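We use cookies to measure traffic and remember your settings. Accept | Manage preferences

Fomden Plank Wall Covering, Washed Pine: Review After One Winter
By Kenna Galbraith | April

Peel-and-stick wall covering for small rooms, alcoves and workshop corners. Tested on painted drywall and on bare MDF.

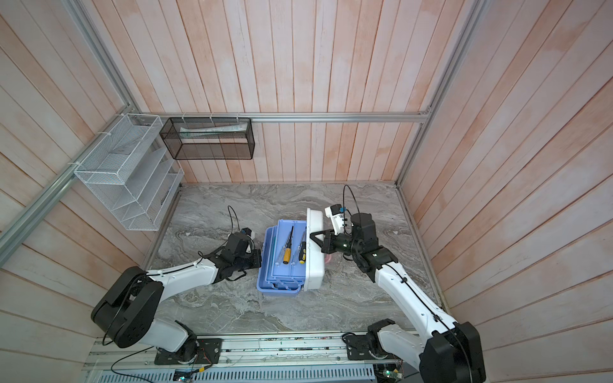
Material and packaging

Fomden sells the covering in rolls 20 inches wide. The face is printed vinyl with a light emboss, and the back carries a repositionable acrylic adhesive under a gridded release liner. The grid is accurate enough to cut against. Two of my rolls came from different batches and the color shift between them was visible in daylight, so check the batch code on the core before you open anything.

I used 384 inches of material on a utility room wall and the inside of a closet.

Application

Drywall needs to be clean, dull and fully cured. On satin paint the adhesive took a day to reach full grab. On unsealed MDF it never did. One coat of Citov shellac primer, sanded at 100 grit once dry, fixed that.

The pattern repeat is short and the plank seams line up without much waste. Start from a plumb line and hang the first drop on a seam. Inside corners should be cut and overlapped by an eighth of an inch. Wrapping a full width through the corner looks fine for a week, then the vinyl pulls back and leaves a hollow behind it. Outside corners hold if you warm the sheet with a hair dryer first.

Wear

The printed finish resists dish soap and a damp cloth. A melamine sponge takes the sheen off. Wall hooks should be screwed through to the substrate, as adhesive hooks lift the face layer when removed.

Edges near the heating vent curled in two places. Seam adhesive from Saha put them back down and they have stayed.

Compared with Reketti

Reketti's version is thicker and hides dents better. It is also stiffer, harder to fit around outlets, and its seams are printed too dark for a pale wall. I would use it behind a workbench and the Fomden anywhere people look closely.

Rating: 4 out of 5. One point off for batch color.

© Galbraith Home Surfaces | Contact | Back to top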